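4.2 Who stayed on the picket line

I went into this part of the study expecting the tuition strike at Plollach to fall apart once midterms came around. It didn't, and I've been chewing on why ever since. We sent our survey to 698 students and got 168 back, and 44 of those said they'd never been to a student meeting before the vote.
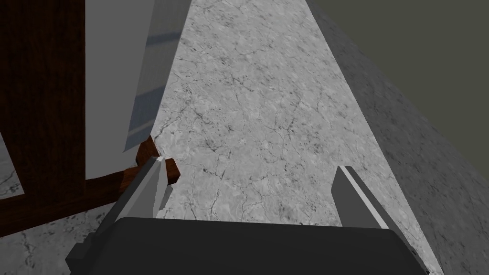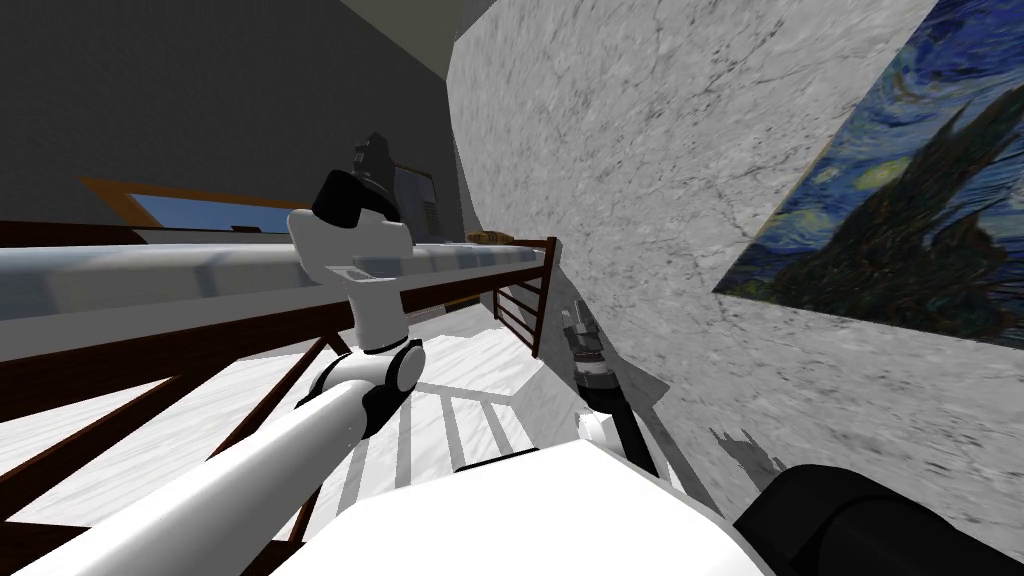 Figure 3. Two computer-rendered indoor views, both with pale gray marble.

What kept people coming was mostly friends — someone in your lab section goes, so you go. The Rezaei residence hall was the extreme case, with up to 36 people walking over together in the morning. Students living off campus near Grendero told us they felt left out of all that, and they drifted back to class sooner. I'd love to know if the same thing happened at Roteo (their strike was shorter).

Comments

I lived off campus that year and yep, we heard everything a day late.

Will you post the survey questions?

Contact | Copyright, the author | Back to top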